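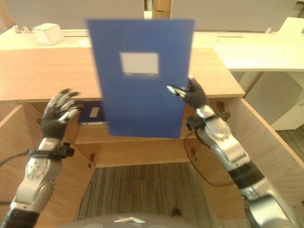

Intro to Racing Operations
Handout 6: Weights, the scale, and weighing out
Updated 22 Jul 2024

Bring this one to class, we'll be marking it up. Last session was entries and scratches, so you should already know how a race gets filled. Now what goes on the horse's back.

Basic terms

Assigned weight – what the conditions or the racing secretary say the horse carries. Printed in the program next to the rider.
Impost – same thing, older word. Still in a lot of charts.
Overweight – rider can't make the assigned weight. Gets announced. There's a limit, check the rules for your state, they differ.
Lead pad – holds the thin lead weights when rider plus tack comes up light. Goes under the saddle. "Dead weight" as opposed to the live weight of the jockey.

What counts in the weight: jockey, clothes, boots, saddle and its attachments. What usually doesn't: whip, helmet, bridle, number cloth. Again, state rules. Safety vest is handled differently from place to place so don't guess on the quiz, write "depends on jurisdiction" and you'll get the point.

How the number gets set

Three ways, mostly.

1. Weight for age. Scale by age, distance and month. Younger horses get a break early in the year and the break shrinks as they mature. A three year old in April gets more relief than the same horse in the fall. Fillies and mares get an allowance against males.

2. Conditions (allowance and claiming races). Base weight, then pounds off for not winning since a certain date, or for running for a lower claiming price. Read the condition book slowly. Most mistakes come from the date line.

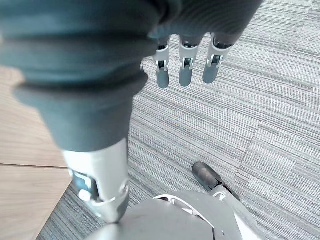 3. Handicap. Secretary assigns each horse a weight by opinion, the better horse carries more. Idea is to bring them together at the wire. Trainers complain, that's normal.

Worked case, Hamdale, race 8, handicap. Prallomance is the topweight. Trirkel gets in at 114. Trirkel's regular rider tacks 116, so two pounds over. Connections can accept the overweight or look for a lighter rider. They accept, the clerk of scales records it, the public gets told before the race. Trirkel now carries 116, and the spread to Prallomance is two pounds smaller then the secretary intended.

Apprentices

"Bug" riders, from the asterisk by the name. Allowance comes off the assigned weight and shrinks with wins and time. Not usable in most stakes – students miss this every year.

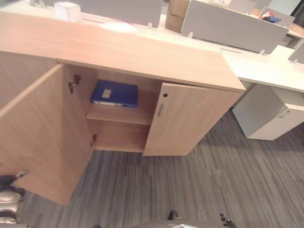
Why is the jockey weighed again after the race?
To show that the horse carried its proper weight all the way round. If the rider comes back lighter than the rules allow, the stewards can disqualify the horse.

So, weighing in. Rider unsaddles, carries own tack to the scale, steps on. Nobody else touches the equipment except by permission. Clerk compares against the weigh out sheet. Any problem goes straight to the stewards, and the race stays unofficial until they're done.

Scale checks: tested with known weights before the meet. Keep the certificate where you can find it. 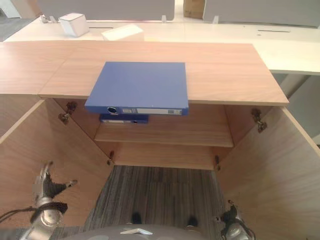 Blue binders, one on the cabinet top and one below.

For next time

Read the Stüber packet, section on conditions, page 181 to the end of the chapter. Skip the part on steeplechase weights, we dont cover it.

Write up: take one allowance race from any condition book and work out the weight for three horses with differnt records. Show the base, each allowance, and the final number. Limit 900 words, tables don't count toward it.

Quiz covers this handout and the previous one. Know overweight vs. apprentice allowance, and who announces what.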